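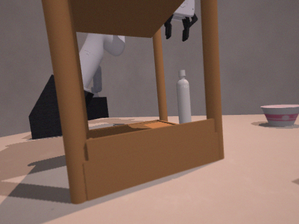 Ghumman asks whether we are all quite sure this is a fault in the planner and not in the person who wrote the shelf task, and whether anyone has tried moving the stand back a bit. Fair questions both. I wrote the shelf task, so I will take the second one first.

Yes, I moved the stand. It made things worse, in a way I'll come to.

For those who joined the list after the thread began, the message that started it is quoted here with the swearing taken out:

> Subject: [gedbridge-sim] arm goes through furniture, reports success
>
> Running the bottle-to-shelf task on Gedbridge with the stock
> scene (stand, bottle, bowl, nothing clever). Left it going
> overnight: 288 episodes. The log says 288 successes. I was
> pleased for as long as it took to make tea.
>
> Then I played some back. In a good many of them the forearm
> passes straight through the leg of the stand on its way to
> the bottle, picks the bottle up, and comes back by the same
> route. No contact reported, no warning, no penalty. The stand
> does not so much as wobble.
>
> Has anyone else seen this? I am on the Randach planner with
> default settings. Please don't tell me to update, I have
> updated.
>
> Hunley desk

Right. I have now gone through the lot with a separate collision check that knows nothing about the planner, and the count is this: 174 of the 288 have the arm inside solid wood at some point. So the true success rate is a good deal less than perfect, and the report I sent upstairs on Monday will need a follow-up with a humbler title.

What is going on, as far as I can tell, is two faults holding hands.

The first is in the stand. The mesh you see and the mesh the physics uses are separate files, and in the physics one the legs were never exported. The shelf is there, the tray is there, and between them is nothing at all. As far as the simulator is concerned the shelf floats and everything is fine. Because the stand is fixed in place it doesn't fall over either, so there was no clue from that side.

The second is in our success test. It asks where the bottle is at the end and takes no interest in how it got there. I wrote that test. I remember thinking it was elegant.

Now, moving the stand. Ghumman's idea is sound if the arm is merely short of room. I shifted it 52 mm away from the robot and ran a small batch, and the planner, finding a still more direct line through where the leg ought to be, took it every time. From its point of view I had been very helpful.

Before anyone says it is only a simulation and no harm done: the same motions were queued for the real arm at Hunley this week. The real stand has its legs. The speed limit in that queue was set for free space, as the planner had sworn there was nothing in the way. I have pulled the queue and put a lock on it, and I'd ask that it stays locked until I write again, even if your job is "just a quick one".

What I'd like from people:

- If you have used this stand in anything since December, please check your runs again. The bowl and the bottle look all right to me, but I would trust nothing until you have switched on the physics view and looked at it yourself.

- If you maintain a scene, compare the two meshes. It takes a minute or two and is very dull.

- Randach users: the planner is doing what it was told. Please don't file this against it. Someone has already done so and I have written to say sorry.

I have a patched stand ready with solid legs, and a success test that fails the episode on any overlap with the furniture. First go with both switched on, the arm reached for the bottle, touched the leg, stopped, and failed. I have seldom been so happy with a zero.

The patch needs one more pair of eyes before it goes in, ideally not mine. It is on the branch called stand-legs. I shall be about until five and then again on Monday.

> Also the bowl is never used for anything. Is that a bug?

No, the bowl is for the next task. Leave the bowl alone.

--
Gedbridge sim list
Posted 21 August 2020
To leave this list, send a blank message with "unsubscribe" as the subject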